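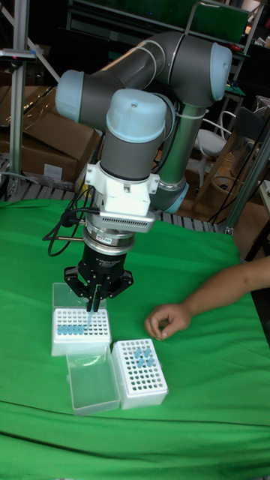
The Small Blue Tips

By Aroha Sheehan

In the first week of my training at the Dikulora laboratory, I was not allowed to touch a sample. I was allowed to touch the tips. My supervisor put two bags of them on the bench and a pile of empty racks next to the bags, and she said that I should fill the racks until lunch. I thought it was a punishment. I had a diploma, and I was putting plastic into holes.

Many years have passed, and I have left the laboratory to write about it, but when I visit one I still look first at the racks. A rack tells me how people work there. If tips are taken from the front row in order, one kind of person was at the bench. If they are taken from everywhere, so that a few tips remain in the middle like trees after a storm, it was another kind, or it was several people on a busy afternoon.

For readers who have never held one, a pipette tip is a narrow plastic cone, open at both ends. It goes on the end of a pipette, and the liquid enters the tip and never the instrument. After one use it is thrown away. The color often tells the size. In the laboratories where I worked, yellow was for small volumes and blue was for large ones, and a person could work for months without reading the number on the box. When I moved to a place where all the tips were clear, I felt like someone who must learn to read again.

The rack is an even simpler object. It is a box with a grid of holes in its top and, in most cases, a lid. The tips stand in the holes with the wide end up, so that the pipette can be pressed down into them without any help from the fingers. Fingers are the problem. Skin carries salts, grease and enzymes, and some of these can destroy a sample that took a month to prepare.

Last spring I spent a few days at Masilela, a teaching laboratory where students prepare for their first technical jobs. On the wall near the sink there is a sheet of bench rules, typed so long ago that the paper is brown at the corners. One rule is about lids. A lid that is opened should either stand on its hinge or lie on the cloth with its inside facing up. It should never lie with the inside down. I asked three students about this rule and all of them knew it, but each gave me a different explanation. One said it was because of dust from the bench. One said it was because the lid slides when it is wet below. The third said she had been shouted at once, and this was enough for her.

The cloth itself is a matter of taste. Many laboratories use white absorbent paper and change it daily. Others prefer a colored cloth in the practice room, where no dangerous liquids are used. I like green. A white rack on a white surface almost disappears by the end of the day, when the eyes are tired, and a blue tip that falls on green is found at once. On a gray floor it can stay under the furniture until somebody moves the furniture.

Refilling is the part of the work that people like least. A medium-sized laboratory can buy its tips already in racks, sterile and sealed, and pay for this comfort. Or it can buy them in bags and fill the old racks by hand, which costs less and makes less waste. At Masilela they do both. Sealed racks are kept for the work that needs them, and the bags are for practice. In the storeroom I saw a paper list that began in October of the year before, and the last line showed 428 racks filled by hand. The students write their initials after each one. Some of the initials are very neat at the top of the page and less neat at the bottom.

There is a technique. You wear clean gloves, and you do not take tips one at a time from the bag, or you will be there until evening. You shake a small number onto a clean tray, turn them all the same way, and pick up several between the fingers, as a person holds knitting needles. Then you put them in from the far side of the rack toward yourself, so that your sleeve does not pass over the tips already standing. A good worker fills a rack without looking much. I was never a good worker in this sense. My best time was almost 8 minutes, and I was proud of it until I saw a girl of nineteen finish hers while she was explaining the plot of a film to me.

Other solutions exist. A small company called Sonisell sells a plate that is shaken by hand until the tips drop into place, and at Masilela they own one. It works well when the tips are perfectly straight. When they are not, there is a noise, and everyone looks up. Another firm, Ikow, supplies its tips in stacked layers that are pushed down into the old box, and this is what most of the staff would choose if the budget allowed it. A carton holds 60 layers.

What to do with a rack that is half used is a question with no agreed answer. Some people fill the holes again immediately. Some use the last tip before they open a new box. Between them are those who always open a new box, and who leave behind them a row of racks with five or six tips in each. In my old laboratory we called these "the orphans," and before the holidays somebody had to gather them into one box. For sterile work this is forbidden, of course. For practice it is a pleasant job with the radio on.

I asked the bench supervisor what she looks at when a new student begins. She said she watches the pressing. Beginners push the pipette into the tip as if they were closing a suitcase, two or three hard knocks, and the rack jumps on the table. After some weeks they press once, straight down, and lift. The tip comes out of its hole with a very small click. She can hear it from her desk, she told me, and she no longer needs to turn her head.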